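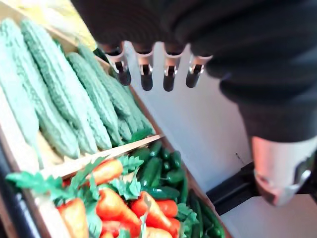 Ilgate Residents' Forum > Ground Floor Produce Store > Display and Storage

Thread: Bitter melons on the wooden shelf: revised arrangement

Posted by: D_Roy_Stores
Residents are advised that the arrangement of the wooden produce shelf in the ground floor store has been under review. The two-tier shelf with the slanted divider remains in service. Under the revised arrangement, bitter melons are to be laid side by side on the upper tier, all pointing the same way. Upright baskets are no longer to be used for this item.

The store received 8 written remarks on the previous arrangement, most of them concerning bruised skins. Further remarks may be entered in this thread until the end of December.
Debashish Roy, Stores

Posted by: kamala.rai
Thank you for the notice. I wish to record my support. In the baskets, the melons at the bottom carried the weight of everything above them, and the ridges were flattened by evening. Laid in a single row they can be inspected without being handled.

May I ask whether the divider is fixed? On the old Cerkport crates it could be lifted out for washing.

Posted by: D_Roy_Stores
The divider is fixed with two screws from the back. It can be removed, but doing so requires the shelf to be moved from the wall. It is at present wiped in place each morning before stocking.

Posted by: P.Kamath_4B
I must respectfully disagree with the revised arrangement. Bitter melon should not be kept on an open shelf at all. It yellows quickly in a warm room, and once it yellows the flesh turns soft and the seeds redden. In our household it is wrapped in paper and placed in the vegetable drawer on the day of purchase. An attractive row is of little use to a resident who buys on the second day.

I would also point out that the shelf stands in strong light for much of the day. This matter was raised when the lamps were replaced and no reply was received.
Prakash Kamath

Posted by: rekha_reddy
With regard to the preceding remark, the store is a place of sale and the melons are not intended to remain on the shelf for days. I purchase them at 7 a.m. and have found them firm on every occasion. If the quantity put out is kept small and the remainder is held in the cold room, the difficulty does not arise.

I would request that the paler ones not be set aside as inferior. The long pale green kind is milder and several of us prefer it for stuffing. The small dark kind is very good fried, but it is a different vegetable for the purposes of cooking.

Posted by: P.Kamath_4B
The pale kind is milder, and it is also the first to spoil. I do not withdraw my objection. I would accept the proposal of Ms. Reddy concerning the cold room if it were entered in the stores procedure and observed during holidays as well.

Posted by: geetha.kamath
I write separately from my husband, whose views on the vegetable drawer are known to me. I am in favor of the row. The slope of the shelf allows one to see the stem ends, and the stem end is where softness begins.

My concern is the price labels. Clipped to the edge of the shelf, they fall behind the produce and are found during cleaning. Could a fixed strip be provided? The Zasitz label rail in the stationery cupboard is 600 mm long and has not been used since it was purchased.

Posted by: D_Roy_Stores
The points raised are noted as follows.

Cold room: agreed in principle. The upper tier will be stocked with a single layer only, and replenished at 10 a.m. and 4 p.m. The wording will be added to the procedure, including for holidays.

Light: the request is on file under reference 2185. The electrician has been asked to attend.

Labels: the Zasitz rail is longer than the front of the shelf, which measures 400 mm. It would have to be cut. If there is no objection I shall have this done.

Posted by: rekha_reddy
No objection.

Posted by: kamala.rai
No objection to the rail. I would ask that the cut end be filed smooth, as children reach for the lower tier.

Posted by: P.Kamath_4B
No objection to the rail. I note that reference 2185 is the same reference I was given in the spring.

Posted by: geetha.kamath
For Ms. Reddy: would you be willing to post your method for the stuffed ones? I salt mine and leave them for half an hour, but the filling comes out in the pan.

Posted by: rekha_reddy
Certainly. Slit along one side only, leave both ends whole, and tie with cotton thread before frying. I shall enter the full recipe in the Unnithan Kitchen section so that this thread may be kept to the shelf.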